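**Household waste sorting** is the separating of trash at home, before pickup or drop-off, into two or more streams. Usual streams are paper, containers, food scraps and residual waste (whatever is left). Rules differ from town to town, sometimes between two sides of one street.

## History

Separate collection is older than most people think. Rag and bone dealers bought cloth, bones and metal at the door long before towns ran any trucks. Ash was kept apart too, mostly for use on fields and paths. Municipal pickup came in with mixed bins and for a few decades mixed was the norm – cheaper to haul, and landfill space was easy to get.

In Sternlow, a town of 3,214 households, sorting came back as a paper-only round, bundles tied with string. Glass was added later, then cans. Food scraps last, after a trial on 26 streets.

## Streams

**Paper and cardboard.** Clean and flat. Pizza boxes are a long-running argument; Sternlow takes the lid if there is no grease on it, neighboring Ullon takes none of it. Receipts printed on thermal paper go in residual in both.

**Containers.** Bottles, cans, tubs. Caps on or off depends on the sorting plant. Older leaflets say off, newer ones mostly say on. Rinsing is asked for but a quick one is enough.

**Food scraps.** Peelings, coffee grounds, stale bread. Meat and bones only where the plant composts at high heat. Liners must be paper or the certified compostable kind.

**Residual.** Diapers, vacuum dust, broken crockery, soiled packaging. Goes to landfill or is burned.

## Bags and bins

Bag color is the oldest sorting signal and still the most common in towns without wheeled bins. No shared standard exists. Blue means paper in one place and containers in the next, wich confuses people who move. Some programs have dropped color and print a large letter on the bag insted.
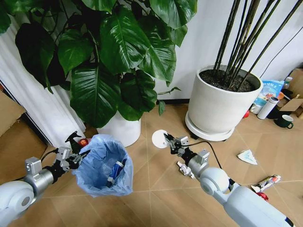
*A light blue plastic trash bag hanging open, with a blue-and-white item inside.*

Wheeled bins hold more and keep animals out, but need space. Apartment buildings often use shared containers in the yard, and these give the worst sorting results in nearly every survey. Locked lids help a little. Ullon tried them at one large block with 537 units and kept them after the first winter.

## Contamination

A load is called contaminated when too much of the wrong material is in it. Limits are set by contract with the sorting plant. Common problems:

- bagged recyclables where loose is required
- food left in jars and tubs
- paper plates, often coated or soiled
- garden hoses, cords and other long items that wrap around machinery
- batteries, a fire risk in trucks

Rejected loads are charged at the residual rate, plus a second haul. Tag notices left on the bin work better than fines in small towns, at least going by reports from Sternlow, where around 2,000 tags went out in the first year.

## Fees

Three main models. Flat fee, included in property tax or rent. Pay per bag, where only the official bag is picked up – simple, but leads to overstuffing and some dumping. Pay by weight, needs scales on the truck. Mixed models exist.

## See also

- Bottle deposit
- Composting
- Curbside collection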